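Cell safety & good practice group -- notes, September
Started 10.26, Bonsu room. Apologies from Justiver.

1. Last notes. Agreed. Femer guarding quote still outstanding.

2. Speed limits. Feltumgate cell to stay on reduced speed whenever the gate is open, no exceptions for demos. Log shows 763 cycles since the rule came in, two stops, both logged properly. Kyung-tae Ha wants the stop test done every 90 days, not yearly. Agreed.

3. Handover sheet. Too long, people skip it. Cut to one side. Must keep: who has the pendant, last e-stop test, any faults open. 60 seconds to fill in, tops.

4. Housekeeping round the drawer unit. Draft rule: objects spaced apart on the top, drawers shut before the arm is enabled, cables and packaging clear of the base. Kyung-tae to tidy the wordng. 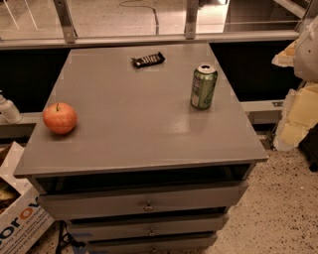 Justiver sent word that the drawer rule is fine for picking work but can't stand as written for drawer tasks -- needs a line saying who may open one and at what speed. Also asked for floor tape, as "clear" means something diferent to everyone. Both accepted, tape to be marked before the next run.

5. AOB. Spare e-stop button still missing. Femer to be chased again.

Closed 11.40.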